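Jadel Classroom, one term on: is it worth the money for a school club?

Posted 2025-06-05 by Amparo Sotelo

I was against buying this. Our club has always built things out of kits, with screws that roll under the radiator, and paying 64 pounds a seat so that teenagers could move a pretend arm round a pretend room struck me as poor value. Wellington Guimarães, who teaches the other half of the group, talked me into 10 seats for a term. I have changed my mind on some of it.

Jadel Classroom is a simulator. Pupils get an arm, a table, a box of ready-made objects and a block editor that turns into Python when you tell it to. Installing it on our laptops took most of an evening, and two of the older machines never managed more than a slideshow. The box says it runs on "any modern computer". It does not.

The lessons are the weak part. There are 7, and the first three could be one. Lesson four then jumps straight to inverse kinematics with a page of symbols that my Year 9s simply scrolled past. The marking tool gave full points to a program that knocked every object on the floor, so we turned it off and marked by eye.

Where it does earn its keep is the free project mode. We set a tidy-the-table task, and each pair had to write down a grasping plan before touching the editor. Bastien and Jannik argued for most of a session over whether to go for the plate or the tanker truck first, and it was a proper argument, with drawings. Being able to switch viewpoints helped. A plan that looks fine from the side can look hopeless from the gripper.

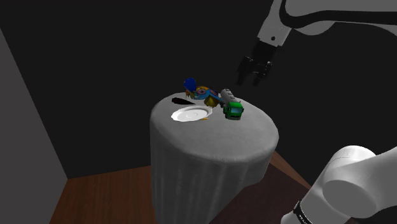
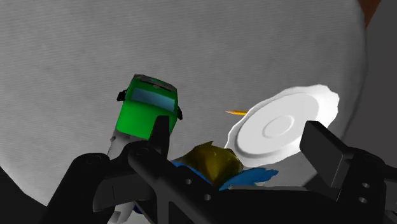
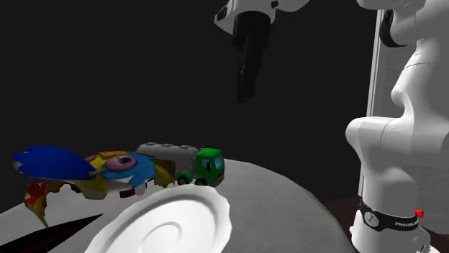

Tidy-the-table project, three views of the simulated table

I still don't trust the physics. Thin things are the worst: fingers sink into them, or they shoot off sideways as if greased. Pupils learned to nudge numbers until the program behaved, and I'm not sure that is the lesson I wanted them to take away. Saving is also clumsy, and we lost work twice.

Support answered one of my emails and ignored the other. The licence renews itself in August unless you cancel, and the setting for that is well buried under Account, then Seats, then Manage.

Would I buy it again? At full price, no. If they offer the 60 per cent schools discount again I'd take five seats, share them between pairs, and keep the screwdrivers out on the other bench.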